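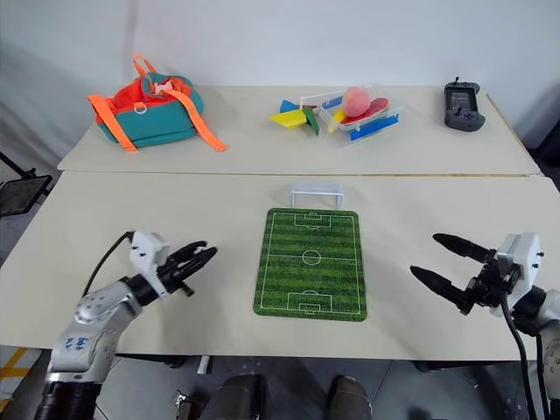 Horncombe toy library to move into former bank in May

15 April 2025

The Horncombe toy library will leave its room behind the public library in May and reopen in the old savings bank on Kuster Street, the town said in a notice this week. The new space has a ground-floor entrance and a ramp, and it will be open five afternoons a week. The present room is open on two.

Families in Horncombe have been able to borrow toys, puzzles and games since the service began in a church hall. It now has 222 member households, up from fewer than half that number when it moved to its current address. Borrowing is free for residents. People who live outside the town limits pay a yearly fee, and that fee will stay the same after the move.

The present room is up a flight of stairs and has no elevator. Parents with strollers have had to leave them in the hallway, and larger items such as play kitchens and ride-on cars have been kept in a storage unit across town and brought over on request. The town said the bank building has enough floor space to keep everything under one roof — including the outdoor toys, which until now were lent only in summer.

The catalog holds 400 items. Most are for children under eight, with building sets, shape toys, dress-up clothes and wooden train track among the most requested. Many of the smaller toys go out in cloth bags, with a card inside listing what should come back. Members who find a piece missing at home are asked to write it on the card and return the set anyway. There is no charge for a single lost piece.

The move will cost the town less than a full renovation would have. The bank's counters were taken out by the last tenant, a tax office, and the floor and lighting were replaced at that time. The work still to be done includes shelving, a second restroom with a changing table, and a new front door that opens with a push button. Clakon, a local building firm, has the contract for the door and restroom. Shelving will come from the current room where it fits, and the rest will be bought new.

The old vault will stay. Its door has been fixed open and will remain that way, and the space behind it will be used for storage. The building's owner asked for the vault to be kept as part of the lease, which runs for four years with an option to renew.

Members will also see a change in how they reserve items. The library has used a paper sign-up book at the desk, and a phone line on the days it was open. Starting with the move, reservations will go through Skoleo, the online system already used by the town for swimming lessons and summer camp. Households that have a Skoleo account for those programs can use the same login. The phone line will continue for people who do not want to use the website, and the paper book will be retired.

Loans will last three weeks, as they do now, and can be renewed once unless another family is waiting. The limit of four items per household at one time will go up to five. Party boxes, which hold games and large floor mats for birthdays, do not count toward the limit but must be reserved ahead and returned the day after the party.

The current room will close for the last 12 days before the move so that the collection can be checked and packed. Anything due back during that period can be kept until the new location opens, and no late notices will be sent. The book drop at the public library should not be used for toys — several sets have been damaged in it over the winter.

Donations are on hold until the move is finished. After that, the library will again take clean toys with all their pieces. It does not accept stuffed animals, battery toys with a broken cover, or car seats.

Parking at the bank building is on the street, with a one-hour limit during the day. The town is looking at marking two spaces near the door for short stops. The number 5 bus stops at the corner of Kuster Street and Mill Road.

An opening date will be posted at the current room and on the town website once the restroom has passed inspection.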